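Progress report to the Bondine fund: bracket pick-and-place, simulation stage
Prepared by Poonam Upadhyay
Reviewed by Madhu Maurya

We said last time that the dropped-part fault was fixed. I no longer think so. The new grip settings from Dirnix went in, the drop rate fell, and we wrote it up as solved after one good run of 115 attempts. A longer run of 1,619 gave us the same fault again, and 3 of those drops ended with the arm pushing on into the counter at full force.

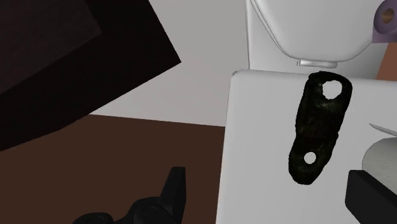

Sandhu, 5 June 2019

The bracket is flat and lies flush on a flat white surface, with the gripper coming in from the bottom edge of our view. A flat part gives the fingers very little edge to close on. Dirnix blames the friction values. Maybe, but they blamed friction in the last round too, and I have seen no test that separates it from a bad height estimate.

The force limit worries me more. It should have stopped the arm and it did not trip. The log shows it being reset at every retry, and we do not yet know why.

Madhu has put a hold on moving to the real arm at Ronetti. We ask that the second payment stay tied to 2 clean long runs with the limit working. August is still the date on the plan. I would not count on it.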